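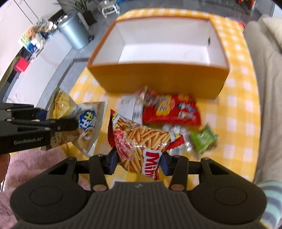

One visitor from Drarkoncombe told us at the door that she had expected a big arm behind glass, and that she was a little disappointed for the first ten minutes, until she was allowed to hold a gripper herself. After this she did not want to give it back. We heard similar things from many people at our open day in Prarkport on 15/05/2022, and we are very thankful to everybody who came, nearly 40 guests in total.

The task on the table was packing snacks. You take one bag with the gripper, carry it over the edge of the box and let it go inside. With fingers it is a thing you do without thinking. With two flat pads it becomes quite a different job, as a chips bag is mostly air and the shiny plastic slides when you press it in the wrong place. Small wrapped candies are difficult in another way – the pads must come down very low, and many guests pushed the candy across the tablecloth before they got it.

We chose a living room on purpose, with the sofa and the checkered cloth left as they are. The team from Huenchumán, who helped us to prepare the day, find that people move more naturally at such a table than at a workbench, and we agree with them.

Each guest had 9 minutes. Some worked with one hand only, others tried both grippers together, and the children were, I must say, better than their parents. A boy asked if the robot gets to eat what it packs. We had no good answer.

Several of you asked about the Tostico project and when the arms will do the same task alone. There will be a short talk on this before the end of May, with 17 seats. Please write to the newsletter address if you would like to come, and tell us if you need the ground floor entrance.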